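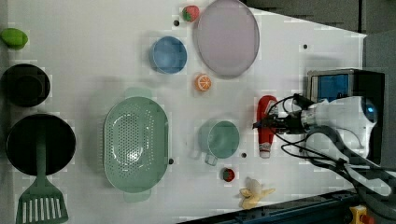
March, sorting the play kitchen

Up before 6, couldn't sleep, so toy sorting. Coffee first. Then the big white table, everything tipped out of the bin bags, because Sadia wants the playroom shelf done before the kids come back after break and I said yes like an idiot.

Food. Banana with its peel half down, still my favorite. Strawberries. The orange slice. Green thing that might be a lime or a mango, we have argued over this since fall and I'm writing "fruit, green" on the list and moving on. Ketchup bottle goes in food too I guess? Sadia had it under "pantry" last year. No pantry this year. No room.

Dishes. Mint colander is huge, won't fit in the Rodine tubs with the lid on. Tried it sideways, tried it upside down. Maybe it just lives on top of the shelf. Blue bowl, teal mug, the lavender plate. Black pot and the frying pan to go together with the green spatula, they always get played with together anyway and then the spatula ends up under the couch.

Still missing the lid to the pot. Looked in the dress-up trunk, looked behind the radiator. Found a sock and a puzzle peice. Not our puzzle.

Shelf is 90 wide, the tubs are just too wide to go three across. Of course. Rissanen has narrower ones but I'd have to drive out there. Spent 135 on this room already and that was suposed to be the whole spring.

Back to the sauce question. Tried it with the plates, so a kid can lay a table in one go, plate and ketchup, done. Kind of liked it.
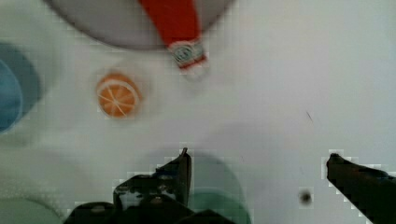
Sadia Rizvi on the phone at lunch: absolutely not, sauce does not go with plates, if the bottle is in with the plates then it's the first thing that gets thrown. Put it with the pot and pan, she says, they cook with it more than they eat with it. Also did I wash everything. Also did I find the lid.

No and no. Warm water and soap tonight then, in the sink, with the colander, which will finally be good for something.

She's right about the sauce. Changed the label. Then changed the food label because now it looked wrong next to the other one. Out of tape.

To do: tape, narrow tubs, ask about the lid, call the dentist.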